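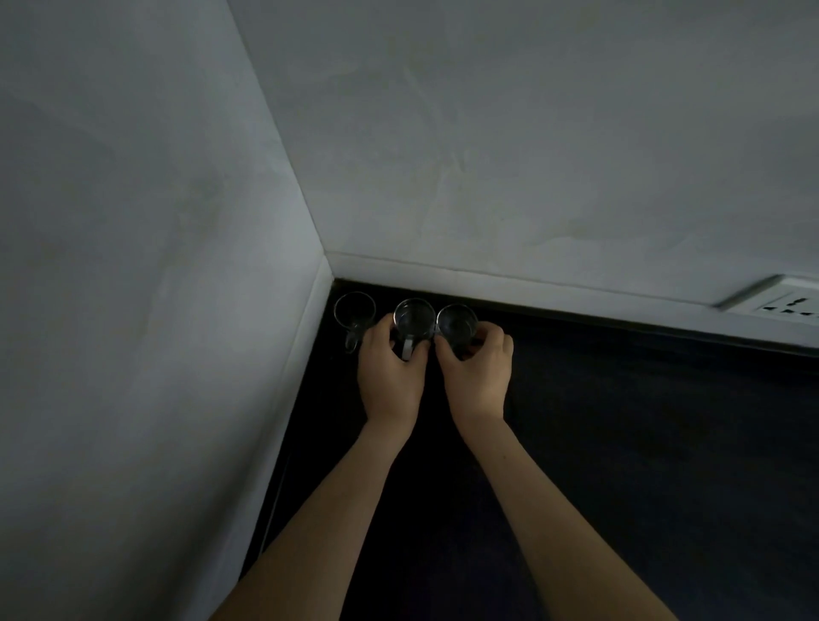
Trabalhos > Ciências do Consumo > Relatórios finais

**Consumir de preferência antes de: o que fazem os estudantes com os prazos de validade**

Categoria: Alimentação e desperdício

O projeto Sukano nasceu de um frasco de mostarda. Estava na despensa de uma das autoras, tinha mudado de casa com ela e ninguém no grupo se atrevia a abri-lo. A partir daí quisemos saber se os estudantes distinguem "consumir até" de "consumir de preferência antes de" e se essa distinção, aprendida na aula de Segurança Alimentar, sobrevive ao regresso a casa.

Entre março e abril registámos 288 produtos em três apartamentos partilhados. Para cada um anotámos o tipo de prazo, a data e o destino que o dono lhe tencionava dar. A base de dados foi feita no Cidari, programa gratuito que perdeu uma tarde inteira de registos e nos ensinou o valor do caderno.

Dos 288 produtos, 83 tinham o prazo ultrapassado. Destes, 39 traziam a indicação "de preferência" e, à vista e ao cheiro, nada tinham de errado. Os donos queriam deitar fora quase todos. Em compensação, um fiambre com "consumir até" bem legível foi defendido com argumentos que o grupo prefere não reproduzir.
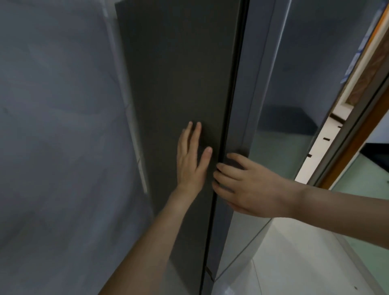
O lugar onde as pessoas guardam os alimentos revelou-se mais importante do que o prazo impresso. O que está à frente come-se; o que está atrás entra numa espécie de reforma antecipada. Sugerimos por isso uma lista colada por fora, com os produtos a gastar primeiro. Uma porta de frigorífico alta, cinzento-escura e sem puxador à vista tem espaço de sobra para uma folha A4 — resta convencer quem a escolheu precisamente por ser lisa.

O estudo tem limites evidentes. A amostra é pequena, os participantes são nossos amigos e dois deles arrumaram a despensa na véspera da visita. Também não pesámos os alimentos, pelo que não podemos falar em quilos desperdiçados. A mostarda ficou fora da contagem e continua fechada.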